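3.2 Collection setup and task

All demonstrations for the plate-racking task were recorded in one cell. Two arms are bolted to a shared aluminum rail at the open side of the cell, each with a parallel gripper and a small camera mounted above it. The floor has a gray and white marble pattern, and the walls carry a pink damask paper. We kept the same floor and paper for the whole of the Sturnton split. The Skarnel split uses plain walls and is covered in Section 3.5.

The operator drives both arms at once through a pair of leader arms and watches the cell directly. Joint positions, gripper openings and all camera streams are written to one log per episode by Korkora, our recording tool. An episode starts when the operator presses a foot pedal and ends at a second press. Nothing is trimmed afterward, so short pauses at the start and end of an episode remain in the data.
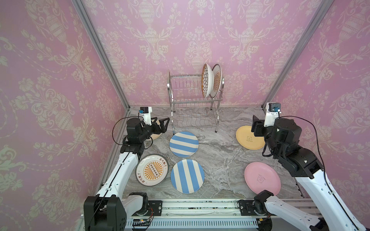 Figure 3. Plate racking, Sturnton split

The task is to move plates from the floor into a metal wire rack. The plates differ in color and print, among them blue and white stripes, orange sunburst patterns, and pale plates with a small cartoon animal. We chose plates with strong prints on purpose. In an early trial with plain white dishes, the policy learned to find a plate mostly by its bright edge against the floor, and it failed on darker ones.

Starting layouts were not scripted. Before each episode the operator spread the plates by hand and was asked only to keep them within reach of at least one arm. Plates could touch each other, and some episodes begin with plates already in the rack. We left these in because a policy that has only seen an empty rack tends to aim for the same slot every time.

Operators were free to pick the order of plates and the arm used for each one. Our only fixed rule was that the two grippers should not enter the rack at the same time. A plate that was dropped could be picked up again within the same episode, and the log was kept. If a plate landed out of reach, the episode was stopped and marked as a failure.

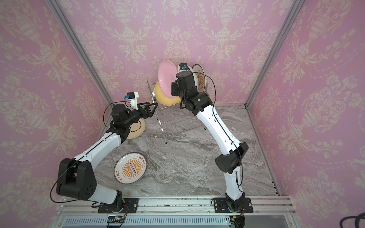 The hardest part for new operators was the last few centimeters before release. A plate has to be turned nearly upright and lowered between the wires, and the wrist often hides the slot from the operator at that point. Most people learned to line up on the neighboring plate instead of on the slot itself. This habit is visible in the data as a short sideways correction just before the gripper opens, and the trained policy shows it too.

Picking a plate off the floor caused fewer problems. The usual approach was to put one finger under the rim and close slowly. Operators who closed fast tended to push the plate away and had to chase it toward the wall.

We recorded 139 episodes in February with 3 operators. Booker Dunleavy reviewed each log at normal speed and gave it one of two labels, complete or failed. Of the full set, 98 were labeled complete and are used for training in Section 4. The rest are released with the data but are not used in any result reported in this paper. The set was frozen on March 31, 2022, and no episodes were added or relabeled after that date.

Camera calibration was checked at the start of each recording day with the Chantharasri board. We did not recalibrate within a day, even when a cable had pulled on a camera bracket, so small shifts between episodes should be expected. Training code that depends on exact camera poses should read the values stored in each log and not the defaults in the configuration file.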